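Looking after the two-arm folding cell

Equipment notes from the Kneath workshop

The folding cell has had a page of its own in the binder since November, and the page is now out of date in several places. What follows replaces it. It covers the daily check, the fingers, the cables and the wrist cameras, in the order we do them in the morning. If you only use the cell for practice runs in the afternoon you can skip to the part on shutting down.

The cell is still set up for soft goods. Two arms work from opposite sides of a gray upholstered seat, and the work is one garment at a time. We moved from a bare tabletop to the padded surface because the fingers can press a little way into it when they go under a hem. On the tabletop the tips were taking all of that load, and we were going through finger pads much too fast.

Start with the fingers, open, over the cushion and clear of the cloth. Bring up the wrist view on the Vulia screen and look at where the two tips sit. They should end at a similar height in the picture and lean toward each other by the same amount. If one tip is visibly higher, the finger has worked loose on its mount or has been put back on one hole out. Check the slot near each tip as well. Lint collects there and a soft brush gets it out. Do not use a screwdriver blade, which cuts the surface of the finger and gives the next sleeve something to snag on.
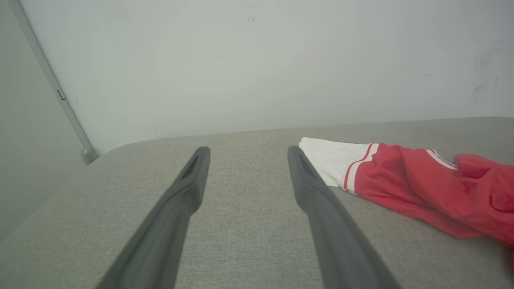
Flikus Bulletin, No. 19, page 3

Finger pads are now logged by cycles instead of by weeks. The left-hand set that came off last month had done 954 closes, and the wear was all on the inner face just behind the tip. The log sheet is on the clipboard at the end of the bench. Write the counter reading when you fit a set and again when you take it off. If you swap only one finger, write that down too, although we would prefer that you change both.

When you fit a new pair, tighten the mounting screws by hand first, close the gripper slowly with nothing in it, and check that the tips meet square. Then tighten fully and close it again. A pair that meets square when loose can shift when it is tightened. Run 80 open-and-close cycles with nothing between the fingers before going back to cloth. It takes a few minutes and it shows up a loose screw much sooner than a folding run does.

The test garment stays the same for all checks. It is the red and white one with the striped trim. Please do not substitute something from the rag box. The white parts show up any mark left by a dirty finger, and the trim gives you an edge to look for on the screen. Drop it on the cushion bunched up, the way it would come to the cell in normal use. A garment that has been laid out flat is too easy and will hide a bad camera setting.

With the garment down, look through the wrist camera again. You want cloth under one finger and bare cushion under the other, both fingers open, and the weave of the cushion sharp enough to see. If the weave has gone soft, wipe the lens with the dry cloth and look again before you touch any settings. Most reports of poor focus this year were fingerprints.

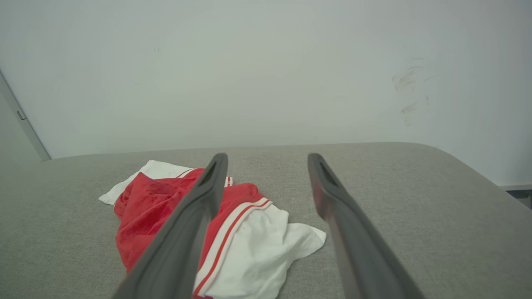

Wrist view with the striped trim between the open fingers.

The red fabric can tint the inside of a finger on screen. This is light coming off the cloth and does not need correcting. Somebody changed the color balance in the spring to get rid of it, and the gray of the cushion went blue for every run until it was put back. The color settings are now locked, and the code is with the Bornance service sheets.

The wall behind the cushion has been useful as a plain background, but the scuffs on it do show up on the right side of some wrist views. They will be painted over when the cell is next down for a full day. Until then, leave them alone. A half-cleaned patch is harder for the camera than a steady dark one.

Next come the cables. The runs on the left arm hang down beside it, and a few strands reach the cushion. Take the arm slowly through its full reach, once in each direction, and watch the loop. It should have slack at every point and should never be pulled tight over the wrist joint. If it drags across the cushion far enough to move the cloth, stop and take up the slack at the lower tie, then go through the reach again. The teal connector should be fully in. Push it home with a thumb and do not wiggle it - the pins on the old one were bent that way.

After that, park both arms back from the garment and check the overhead view. Neither arm should be in contact with the cloth, and there should be a strip of cushion showing between the gripper and the nearest edge. Look for the green light on each arm. If either one is not green, do not start a run. Restart that arm from the screen, once only, and if it comes back any other color write it in the fault book and leave the cell off. 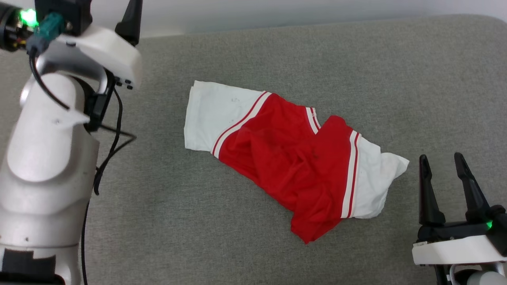 Both arms clear of the garment, green lights showing.

Shutting down is short. Open both grippers, park the arms, take the garment off the cushion and brush the seat toward the front edge. Lint left overnight ends up in the finger slots by the morning. Switch off at the screen first and at the wall second. The cushion cover comes off for washing at the end of each month, and it must be pulled tight again when it goes back on. A wrinkle in the cover looks a lot like a fold in a garment, and the gripper will try to pick it up.

Spare fingers are in the second drawer, in the bags marked left and right. There is one full set remaining and another on order. Lens cloths are in the same drawer. Please put the brush back there as well.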